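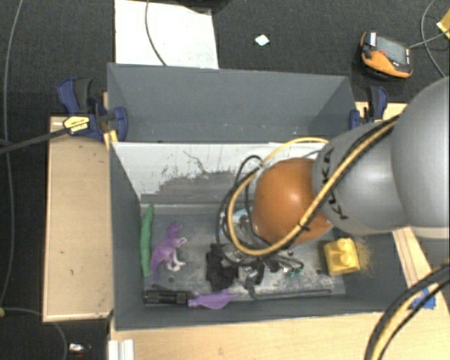 Toy and tool swap, gallery page

Quick one tonight, no time to do it properly. Pictures from the sorting are still on Ashley's phone, so captions first and I'll drop the rest in as they come. November 24, 2019 is the cutoff for dropping stuff off, after that it waits till the spring swap.

Gray bins, sorting room
Toys and small tools in together again. Purple dinosaur near the side, next to the long green thing. Anyone know what the green thing is? Costel says garden stake, Ashley says part of a game. Going in "misc" for now.

Second bin, behind
Pretty much cleared out, just specks along the back. Needs a wipe before we load it agian. Bring a cloth, the one by the sink is finished.

White panel between the bins
Scuffed to gray low down in the middle. Aurel wants to repaint, I say leave it, it'll look the same by December. Floor of the front bin is scuffed too.

Dinosaurs, general
Please keep them OUT of the tool pile. They go on the low shelf with the farm animals. Purple one is spoken for, Lăcrămioara's nephew has been asking.

Tools, general
Small screwdrivers and pliers in the Fendix tray, anything with a blade straight to Liviu. No rusty ones, we got stuck with 90 last time and had to pay to get rid of them.

Labels
Yellow sticker = toy, checked. Blue sticker = tool, checked. No sticker = put it back in the bin, dont guess. We have 300 yellow left and hardly any blue so go easy.

Still to come
Puzzle table (Ashley), book corner (Costel), and the shelf Aurel put up on the wrong wall. Will add names under the group ones when I get them, if yours is spelled wrong tell me and I'll fix it.

Use of pictures: fine to copy for the newsletter, ask Liviu first for anything with kids in it.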